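Procházka garden room kit: review
August 3, 2003

The Procházka is a timber garden room sold in kit form by Fodmont. We ordered ours to go behind a brick terrace, on ground that had been a vegetable bed, and it has now been up long enough to say what is good about it and what is not.

The kit came on two pallets. The wall panels are made up at the factory and carry a number on the inside face, which matches a plan in the instruction book. The roof arrives as loose boards and rafters and has to be built on site. There were 627 screws according to the packing list, in bags sorted by length, and we ran out of the 46 mm ones before the last run of roof boards. Fodmont sent more by post without arguing.

You need a flat base before any of this. The book says a concrete slab or a paved area, level across both diagonals, and means it. Ours was slightly low in one corner and the door frame showed it straight away. We packed the bearer with slate and the door now shuts properly, though it would have been quicker to get the slab right.

Svetozár Říha put it up with me. He fits kitchens and had not built one of these before, and between us we had the walls standing on the first day. The roof took two more. The panels are heavy and the back wall is a three-person lift whatever the book says.

The windows are the best part. They are double glazed, open outwards and have proper metal stays. The catches by Vurneo are stiff but close tight. The door is less good. It is hung on three hinges that could be a size larger, and the lock is the sort you would put on a shed. I have already changed it. 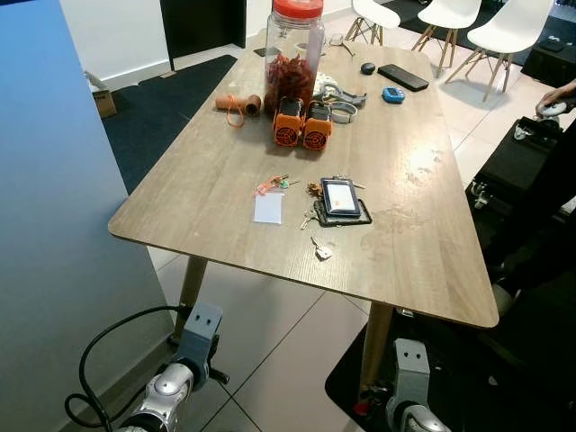
The table with the jar at the far end.

Insulation is an extra. The basic kit is a single skin of boards, fine from spring to autumn but cold after that. The insulated version costs around 1,000 more and comes with a second inner lining and foam sheets cut to fit between the studs. We paid for it. The sheets were cut accurately except under the window, where they had to be trimmed with a bread knife.

In the hot spell in July the room stayed bearable with both windows open. With them shut it was stuffy by midday. There is no vent in the gable and I think there should be. Fodmont will sell you one by Gokgate, but you have to cut the hole yourself.

The roof felt supplied is thin. We used it, and it has kept the rain out so far, but I would buy a heavier grade and leave theirs in the garage. The guttering is plastic and clips on easily. No downpipe is included.

The outside needs two coats of stain before it gets a soaking. The tins in the kit covered one coat and part of another.

Good points: windows, numbered panels, spare parts sent promptly.
Bad points: door lock, roof felt, no ventilation, not enough stain.

I would buy it again, with the insulation and without the felt.

Recent reviews
Gokgate gable vent
Laying a slab on clay soil
Exterior wood stains compared
Vurneo window catches
Felt or shingles for a small roof

62 comments | Email this page to a friend

Contact us | Copyright 2003 | Back to top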